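Fallisville Produce Names
A word list of fruit and vegetable names as shoppers write them 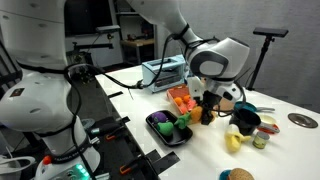
Dataset Summary

Fallisville Produce Names holds 772 entries taken from handwritten market signs, seed packets and grocery lists. Each entry pairs a spelling as written with a standard name. Many vegetables go by more than one name, and squash is the worst case -- one variety has 4 spellings in the list.

The text is in English. Plurals are kept as found.

Files

names.csv -- the full list
sources.csv -- one row per source document
changes.txt -- edits since the first release

Fields

entry_id: whole number, starting at 3000
written: the name as it appears in the source
standard: the name we settled on
group: fruit, vegetable or herb
source_id: matches a row in sources.csv

How the Names Were Matched

Larasati Tjoa typed the entries and made the first pass at matching. Unclear ones were checked against the Govindasamy seed list. Where the two disagreed, the seed list was used. Three entries could not be matched and have an empty standard field.

Known Problems

Herbs are thin. Most of the signs came from one market in March, so summer fruit is mostly missing. Accents were dropped in the first release and have only been partly restored.

License

Free to use and change with credit. Please name the Mestus release if you quote counts.

Last updated 10/01/2022. Corrections can be sent through the issues page -- include the entry_id.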